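Hobbies & Home > Sourdough and Slow Baking > Starters

Starter smells like nail polish, is it done for?

marblerye_mom
Hi everybody, long-time reader and first-time poster, so please be gentle with me! I got my starter going back in July with the stone-ground rye from Starkside and it was the happiest thing, doubling every morning before I'd even had my coffee. Then we went to my sister's for a while (lovely visit, too much pie) and I left it in the fridge. Now it smells like nail polish remover and has gray liquid on top. Do I toss it? I'd hate to, I've gotten attached.

oldcrumb
Don't you dare toss it! That gray liquid is just hooch, and the smell means your starter is hungry. Pour it off, keep a spoonful from the bottom, and feed it 3 times over the next day and a half. Mine sat behind the pickles for almost 108 days once and it's still raising my Sunday loaf.

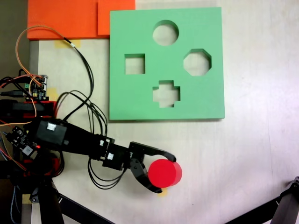 Keep it somewhere cozy while it comes back, too. I put mine on top of the fridge with a dish towel over it and try to leave it alone, though I do peek more than I should.

tinloaf
I'm going to disagree a little with oldcrumb, and I say it with love. I'd stir the hooch back in. Pouring it off dries out the mix, and then people add water by guesswork and end up with soup. Pink or orange streaks are another matter, throw it out if you see those.

oldcrumb
We've been around this block before, tinloaf! Stirring it in makes the bread too sour for my bunch. But yes, absolutely, pink goes in the trash.

marblerye_mom
No pink, thank goodness. I split it into two jars so I can try it both ways, and I'll report back Wednesday. Should I stay with rye or switch to the Daza white?

tinloaf
Rye until it's lively again, then whatever you like.

Related threads
Burkuter bread pans, 700 or 800 gram loaf?
Vorance stand mixer walks across my counter
Baking with whole spelt
What do you do with all your discard?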